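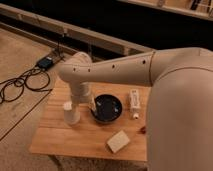 Small Tables, Shared Rooms
Seren Jenkins and Zulkifli Krishnan
Project report, 2019-05-16

We started this project in December, when the two of us were sharing a rather cramped study room at Gastgate and kept grumbling (mostly to each other!) that there was never anywhere sensible to put a cup down. Our tutor suggested we turn the grumbling into something useful, and so we did.

The question was a simple one: how much can a small square table hold before people stop enjoying it? We chose a wooden one, as we both liked the look of the planks, and kept to everyday things such as a white cup, a round black bowl and a tall, narrow box. Then we asked 30 students to lay them out however they pleased, and to tell us what they thought.

Most people wanted the bowl near the middle, and over 10 of them put the box well to one side so they could reach past it. Zulkifli had expected the cup to go nearest the front edge, but only six people put it there, and he has been very gracious about it.

We would love to try a round table next, if Corkent can lend us one.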